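The wire basket is the best thing that ever happened to my chopsticks! I used to keep them flat in the cutlery drawer, where they slid under the spoons and never came out in pairs. Now they stand upright by the stove and I can grab two without looking.

## Pick a basket with a close grid

Check the bottom before you buy. If the gaps are wider than a pencil, thin tips will poke straight through and scratch the counter. Mine is stainless steel – I found it in a bargain bin at Lakatos – and it goes in the dishwasher with everything else. A rectangular one sits flush against the wall, and you can turn it sideways when the shelf is narrow.

Tall chopsticks will lean, and a few will always end up on the table while you sort. Lay those out where you can see them and match the lengths first, then drop each pair in together.
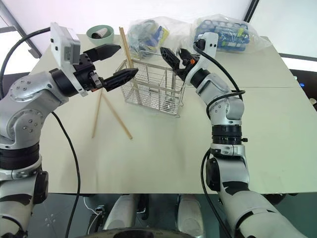

## Dry first, then store

Wooden chopsticks need air. Shake them off, roll them in a dish towel and leave them out overnight before they go back in the basket. Put them in thick end down, so the eating ends stay up and clean. My neighbor Murdo Purves stores his the other way and we argue about it every June at the block cookout!

A drop of food-grade mineral oil on a paper towel brings dull wood right back. Wipe it on, wait 20 minutes, wipe it off. Gorgeous.

## Bags and bowls nearby

- Clear plastic bags are wonderful for small wrapped things like snacks and tea. You see what's left at a glance, and the bag folds down as it empties.
- Nest a metal cup inside a bowl and you save a whole spot on the shelf.
- Toss any chopstick with a split or a rough tip. Sand it and it makes a great plant marker – I have basil and dill labeled that way right now.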